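7 min read

I finally sorted out my books last month, all of them, including the ones in the hall closet and the ones under the bed (don't judge me). A few of you asked how I keep paperbacks from going yellow and musty in a house that gets as damp as mine does, so I wrote down what I do. Some of it I learned from my mother, some from Abena Kyei, who ran the used bookstore where I worked Saturdays in college, and some I learned by ruining a perfectly good hardcover.

First, the dusting. I do my shelves twice a year, usually in May and then again whenever the heat comes on. Take the books off one shelf at a time. I know it's tempting to clear the whole bookcase and feel very productive, but I did that once and slept on the couch because there were 608 books on my bed. One shelf, finish it, put it back, go on to the next.

Hold each book firmly shut and brush along the top edge, going from the spine out toward the front. If you go the other way you push dust down into the binding. I use a wide, soft paintbrush that has never been near paint. A clean makeup brush is good for little paperbacks! Please don't use a feather duster, it only moves everything over to the next book.

While the shelf is bare, wipe it with a cloth that's barely damp and then go have a coffee. I mean it, give it a good half hour. Books that go back on a shelf that's even slightly wet will get wavy bottoms, and I have a whole set of mysteries that can prove it.

Then there's the shiny stuff. I like to break up a long row of books with something that isn't a book, and polished metal shows every single fingerprint. A dry microfiber cloth takes care of most of it. For stubborn smudges I put one drop of dish soap in a bowl of warm water, wring the cloth out hard, wipe, and then buff right away with a second cloth. Go in one direction if the metal has a grain. If it's mirror smooth you can go in any direction you please. 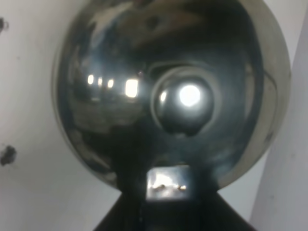
Mirror-finish metal: buff it with a dry cloth.

I used to use a paste polish from Gurkico on everything, and it does work, but it gets on your fingers and then it gets on your pages. So if you're polishing and dusting books on the same day, do the books first and wash your hands in between. Ask me how I know about the gray thumbprint on page 1112 of my big family Bible. (It's still there. I've made my peace with it.)

Okay, musty books. If a book smells like a basement but there's no fuzzy growth on it, you can usually bring it back. Get a big plastic tub with a lid, and set an open dish of baking soda in the bottom. Put a cooling rack over the dish, and stand the book on the rack with its pages fanned open a little. Lid on, leave it a week, sniff it. Most of mine need two weeks. I had one old gardening book that needed nearly six, and I changed the baking soda every time I remembered, so maybe three times total.

Don't sprinkle the baking soda right on the pages! People tell you to do this and I've tried it. It gets down into the gutter and you'll be shaking white grit into your lap until the end of time.

If there is fuzzy growth, seal the book in a bag and keep it away from the others while you decide what to do. For a cheap paperback I let it go and buy another copy. For something you love, talk to somebody who repairs books for a living before you start scrubbing.

Sticker residue is the other thing I get asked about. On a glossy cover, warm the sticker with a hair dryer on low and peel slowly from one corner. What's left behind usually rolls off under your thumb. On a matte cover I'm a lot more careful - the finish can lift right off with the glue. I go back to the hair dryer, a little at a time, and if it's still tacky I dab it with a bit of cornstarch and leave it alone. My friend Precious Oosthuizen swears by a white eraser, and it's worked for her, but test it on the back cover first.
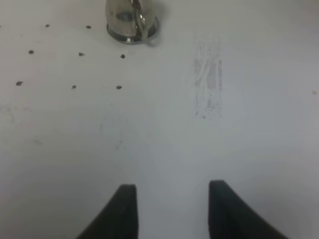 For torn pages, skip the regular clear tape. It turns brown and it gets brittle, and then you've got a torn page and a brown stripe too. I buy the thin paper mending tape. My current roll is from Britelholm and it'll probably outlive me. Lay the page on something smooth and hard, line up the tear (there's nearly always a little slanted edge that tells you which side goes on top), put the tape down, and rub it with the back of a spoon.

Loose spines on paperbacks can be fixed too, if it's just the cover coming away. Run a thin line of white glue down the spine with a knitting needle, close it up, wrap it in wax paper and put it under something heavy overnight. I use my dictionary. It's 800 pages and has never been opened for any other purpose.

And last thing, spacing. If you have to tug a book out by the top of its spine, your shelf is too full. Push the books on either side back an inch and grab the one you want by its middle. I did my fiction shelves this way on Thursday and ended up with a stack for the donation box, mostly duplicates - I had three copies of the same cookbook.

If you've got a trick for sun-faded spines, leave it in the comments. I've got a whole row that used to be red.

Recent posts
How I store extra blankets without the closet smell
Getting candle wax out of a tablecloth
My reading chair, re-covered (the Gumede fabric, finally!)
Is the Kalach dehumidifier worth it in a small house?
Five-minute fixes for a squeaky bookcase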